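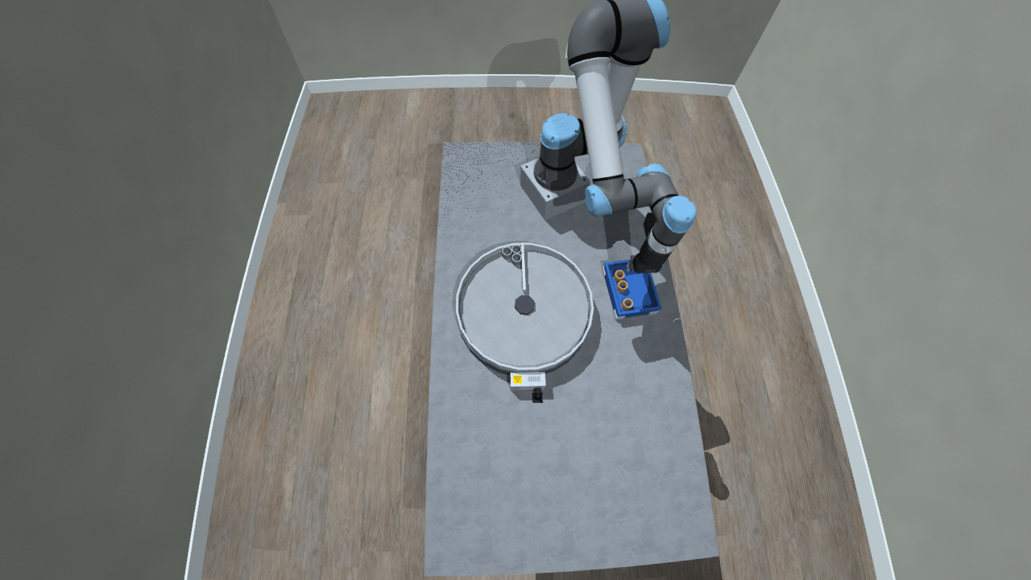

Cell 6 in the simulation: arm, ring tray and blue bin.

Nudach — Cell 6 safety checklist after the wrist stop
Area: ring sorting. Filled in July, before restart.

Marks used: OK, NOT OK, OPEN (someone must still answer), N/A.

What happened, in short
The arm stopped with error 3936 on its way down to the bin. The tool had touched the rim of the bin, and the wrist joint reported too much force. Nobody was inside the fence. When the operator pressed reset, the arm made a small move upwards before the start button was used. This second point is the reason for the full checklist. A rim contact alone would need only the short form.

1. Before going in

1.1 Main switch off and locked. OK
1.2 Air supply closed, pressure at zero. OK
Comment: the gauge is hard to read from the gate. I had to bend down.
1.3 Gate switch stops the arm when opened. OK
Comment: tested 2 times, at slow speed.
1.4 Emergency stop at the operator side. OK
1.5 Emergency stop at the rear side. NOT OK
Comment: the button works, but a pallet was standing before it. Pallet moved. Please paint the floor there.

2. Arm and mounting

2.1 Bolts of the mounting block tight, paint marks in line. OK
2.2 Joint caps closed, no cracks. OK
Comment: one cap on the wrist has a scratch. I cannot say if it is old or from the contact.
2.3 Cable to the gripper free in all positions. OK
2.4 Play in the wrist joints, checked by hand. OPEN
Comment: I feel a very small play in the last joint. Perhaps it is normal for this type. Ferri has the service contract and should measure it.

3. Gripper

3.1 Fingers straight and both closing. OK
3.2 Gripper keeps the part when power is lost. OK
Comment: one ring was held for 300 seconds with power off and did not slip.
3.3 Finger screws. NOT OK
Comment: one was loose. Tightened and marked with paint. Check again after the first shift.

4. Bin and tray

4.1 Bin in its taught position. NOT OK
Comment: it stood turned compared with our drawing. In the simulation the bin is also set at an angle to the table, so we must decide which one is right. I did not correct it by eye.
4.2 Bin fixed to the table. NOT OK
Comment: there is no stop or clamp. A person who changes the bin can push it and not notice.
4.3 Tray rim and divider without damage. OK
4.4 Warning label on control box readable. OK

5. Program and reset

5.1 Program version same as on the release sheet. OK
5.2 Approach height over the bin rim. NOT OK
Comment: too low for a bin that is turned. Daltari wrote the program and must give a new value. Until then the arm runs at reduced speed, with no bin change during the run.
5.3 Reset alone gives no movement. NOT OK
Comment: I could repeat the fault. After error 3936 the arm goes up by itself when reset is pressed. After an emergency stop it does not do this — only after the force error.
5.4 Same case tried in the simulation. OPEN
Comment: the model was run with a straight bin and with a turned bin, but the reset was not part of the test. Zornance keeps the model and will add it.

Result
Cell not released for normal work. Slow running is allowed for testing only, gate closed, one trained person at the stop button. Points 5.2 and 5.3 must be OK before anything else is discussed. For 4.2 a simple steel angle on two sides of the bin is enough for me, if it can be removed for cleaning.

Lock stays on the main switch. Key is in the shift office.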